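Procurement planning for two-armed manipulators

Updated August
By Masanobu Kamata

Procurement planning for two-armed manipulators is the work of deciding what a buyer needs to pay for, and when, before a bench robot with two arms is put to regular use. It covers the arms and grippers, the bench, the cameras, spare parts, staff time and the objects the robot is meant to handle. The subject has a small literature, much of it written by sellers, and the figures in it should be read with that in mind.

Quotations usually list the arms first. At the Darham handling laboratory, whose accounts are among the few open to outside readers, the arms and grippers came to 41 per cent of what was spent in the first two years. The supplier, Metora, had told the laboratory to expect a far larger share, with little to pay after delivery. Zawadi Mwakyusa, who audited the project, called that forecast "a price list with the second page missing".

Tabletop handling with two grippers:
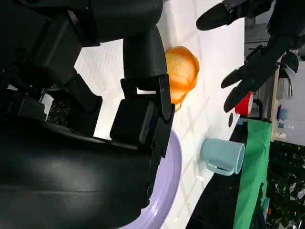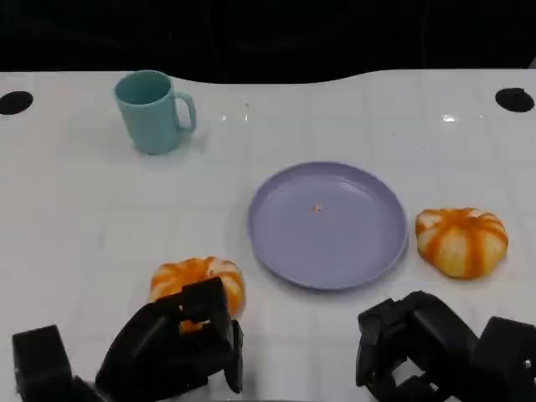
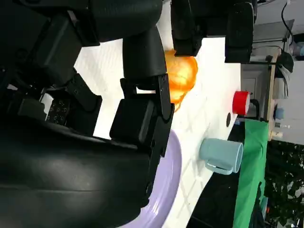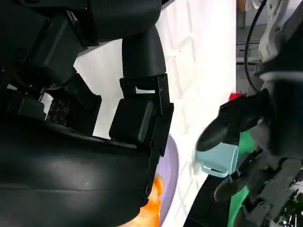 Consumables and test objects are the budget line most often left out of a first plan. Buyers tend to assume that household goods cost next to nothing, and one by one they do. The trouble lies in keeping a set the same over months of trials, when shops change their stock and a new plate has a different rim. A lavender plate, a blue-toned mug with a loop handle and a striped ornamental pumpkin make three quite different demands on a pair of black fingers, and a claim of success with one says little about the others. Ribbed, squat shapes are a favourite in sales talks. Liya Mamo has argued that a buyer should bring the objects along to any showing and refuse to sign on the strength of the seller's own.

Spare parts are a second weak point. Ackroyd, a reseller, advises holding 15 per cent of the purchase price for finger pads, cables and screws. No working is given for the figure, and Ackroyd sells the parts. Darham set the money aside and had spent half of it by the end of the first year, mostly on cables.

Staff time is harder to price. The Ernari planning guide allows 50 hours for setting up and training, a number repeated in several later guides without a source. Abundio Ponce, who ran the Darham bench, logged well over that before the second arm was in daily use, and his log leaves out time spent waiting for replies from the supplier.

Leasing is often put forward as the cautious choice. Elfriede Wunderlich compared 2 lease offers with outright purchase and found that both left repairs to the grippers with the customer.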